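ROB 3302 - Lecture 11 notes: Can they do the chores yet?
November 9, 2019

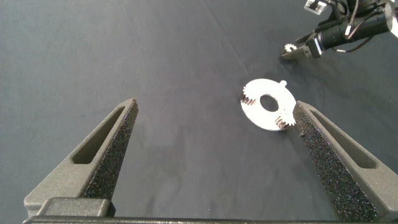
Fig. 1. Gear assembly with two arms. Two small gears are at the plate, a third is in the far gripper.

Okay, so last time we ended on Nizar Geagea's question: if a machine can build a car door, why can't it empty my dishwasher? I promised a better answer than "it's hard," so let me try.

Start with the shop floor. A toothed gear has to go down over a pin. You and I do this half by feel - we wiggle it, it drops, we move on. An arm that only knows positions will happily push down on the edge of the pin forever. So watch for three things in the reading: where the part is in the fingers, where the pin is, and what the arm does when the two don't line up. Soft pads on the fingers help with grip, but they also let the part shift a little, so you pay for it in the first one.

Anas Harb ran the Clomero trials and he likes to say that 2000 good insertions tell you very little until you move the plate. I agree with him! Move it a bit, tilt it, change the lamp, then show me your numbers.

Now the kitchen. Every mug is a new part and there's no fixture at all. My own guess is that folding towels comes before dishes, but I've lost that bet once already (ask me about Wollico).

For next week: read the Tannous chapter, skip the math in the middle, and bring one chore you'd pay to get rid of.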